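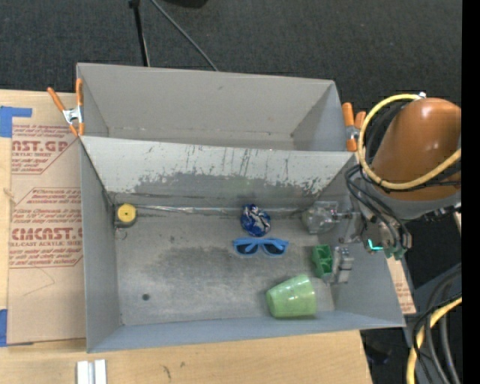
Cinta métrica con disco amarillo, en el cajón de chapa gris.

Llevo un tiempo corrigiendo medidas de muebles que dibujé bien y corté mal. El error casi nunca estaba en la sierra. Estaba en la lectura, o en haber medido con un instrumento y comprobado con otro. Dejo escrito el procedimiento que sigo ahora, sobre todo para no volver a discutirlo conmigo mismo.

El gancho

La uña metálica de una cinta tiene holgura. Es deliberada: el desplazamiento debe ser igual al grosor de la propia uña, de modo que el cero quede en su cara interior cuando se tira y en la exterior cuando se empuja. Si los remaches se aflojan o la uña se dobla, las medidas de interior y de exterior dejan de coincidir. Con una caída al suelo basta.

La comprobación es sencilla. Se mide una regla rígida de acero enganchando la uña en el extremo; después se apoya la regla contra un tope y se mide empujando. Las dos lecturas deben ser iguales. En mi caso la diferencia era de 2 mm, suficiente para que un cajón no entrase. Se puede enderezar la uña con unos alicates de boca plana, con paciencia, y repetir la prueba. Yo prefiero retirar la cinta del trabajo fino y dejarla para repartir tablones.

Medir desde la marca de 100

Cuando no me fío del cero, coloco la marca de 100 mm sobre el canto y resto. Elimina el error del gancho por completo, pero introduce otro mucho mayor: olvidarse de restar. He cortado un estante 100 mm más largo por ese motivo, y he tenido suerte de que fuese más largo. Ahora apunto la lectura bruta y la resta en la misma línea del cuaderno, nunca solo el resultado.

Una sola cinta por proyecto

Los flexómetros se clasifican en tres clases de exactitud, I, II y III, y la mayoría de los que se venden en ferretería son de clase II. La tolerancia de la clase II es de 0,3 mm más 0,2 mm por cada metro (se redondea al metro superior). En dos metros son 0,7 mm en cualquiera de los dos sentidos. Dos cintas correctas, ambas dentro de norma, pueden por tanto discrepar 1,4 mm entre sí.

De ahí la regla de no cambiar de cinta a mitad de un mueble. Si todas las piezas llevan el mismo error, el mueble sale ligeramente grande o pequeño, pero cierra.

El caso Zavik

Zavik es el nombre que le puse a la estantería del pasillo (todos mis proyectos llevan nombre, el anterior fue Nedus y terminó en leña). Ocho baldas entre dos laterales, 336 mm de luz entre caras verticales y 80 mm de zócalo. El error apareció al presentar las baldas en julio: cinco entraban con la mano y tres pedían mazo.

Las tres malas las había medido por la tarde con otra cinta, una Budar más corta que guardo junto al banco. Las cinco buenas salieron del mismo tope fijo en la ingletadora, sin medir ninguna individualmente. La conclusión práctica es conocida en cualquier taller: para piezas repetidas, tope. La cinta se usa una vez, para colocar el tope, y se guarda.

Transferir en lugar de medir

Para huecos interiores ya casi no uso cinta. Doblarla en la esquina obliga a estimar la curva, y sumar el ancho de la caja depende de un número impreso que conviene verificar. Utilizo dos listones solapados: se abren hasta tocar ambos lados, se traza una raya que cruce los dos y se lleva el conjunto a la pieza. No hay lectura, luego no hay error de lectura — solo el del lápiz.

Sobre el lápiz, 0,5 mm para maderas claras y cuchillo de trazar para lo demás. El grafito de carpintero deja una línea con dos bordes, y hay que decidir de antemano cuál de ellos manda. Yo corto por el lado de desecho y dejo la línea entera.

Limpieza y conservación

El fleje se recoge despacio, acompañándolo con la mano. El golpe de la uña contra la caja es lo que agranda los agujeros de los remaches. El serrín se retira con un trapo seco antes de recoger. Nada de aceite: atrae polvo y acaba manchando la madera.

En el cuaderno Sotiropoulos (así llamo al de tapas verdes, por la papelería donde lo compré) anoto la fecha de cada comprobación y la diferencia observada entre empuje y tracción. Queda pendiente medir el efecto de la temperatura sobre el fleje, aunque a estas longitudes cuento con que sea menor que el grosor de la raya.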